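Chapter 6
Care and Adjustment of Two-Finger Linkage Grippers

Objectives

After studying this chapter you should be able to:
identify the joints of a hand-held linkage gripper that need regular inspection;
set the closing gap between the fingers;
measure play at a pivot pin and decide whether the pin must be replaced;
keep a service record that another technician can follow.

Key terms: backlash, closing gap, finger pad, linkage, pivot pin, rim grip

6.1 Why the linkage comes first

Chapter 5 dealt with the cell as a whole: table height, lighting, and the placement of parts. The present chapter deals with the tool. Most faults reported as "poor grip" start in the linkage, and the finger pads are often changed when they are still good. A worn pin lets one finger lead the other. The tips then meet off center, and a thin workpiece is pushed sideways before it is held.

Thin-walled ware shows this fault early. In a rim grip, one finger goes inside the wall and the other stays outside, so the tips must pass on either side of an edge only a few millimeters thick. Any play in the joints appears at the tips, where it is larger than at the pin itself.

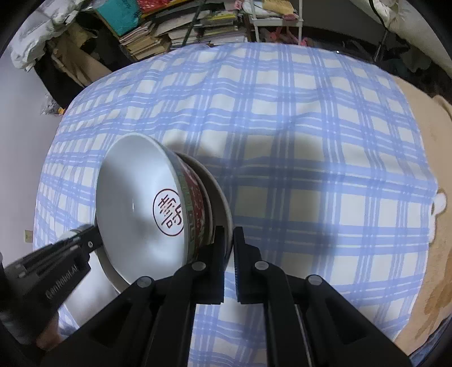
Figure 6.1 Rim grip on a nested stack of bowls. The wall of the outermost bowl passes between the fingertips; round pivot pins mark the joints of the linkage. A second gripper meets the left rim of the top bowl.

Nested ware adds a second difficulty. The walls lie close together, and a finger that drifts can catch the next rim as well. For this reason the closing gap is set before any work on stacked parts, and checked again when the tool changes hands.

6.2 Inspection interval

The schedule used in this book follows the practice of the Niltham training shop, where Pacita Tolentino wrote the first version of the service sheet. Pins are checked every 100 operating hours. Finger pads are checked at the start of each shift - by eye and by touch - and wiped with a dry cloth. Do not oil the pads. Oil on a ridged pad collects dust and lowers friction.

6.3 Measuring play

Clamp the tool body. Close the fingers by hand until they just touch, then move one tip from side to side without forcing it. Read the travel on a dial indicator placed against the outer face of the finger. Repeat the reading 3 times and record the largest value. If the travel exceeds the limit on the service sheet, replace the pins in pairs, left and right together. A single new pin opposite a worn one will pull the linkage out of line.

Worked problems on backlash begin on page 128.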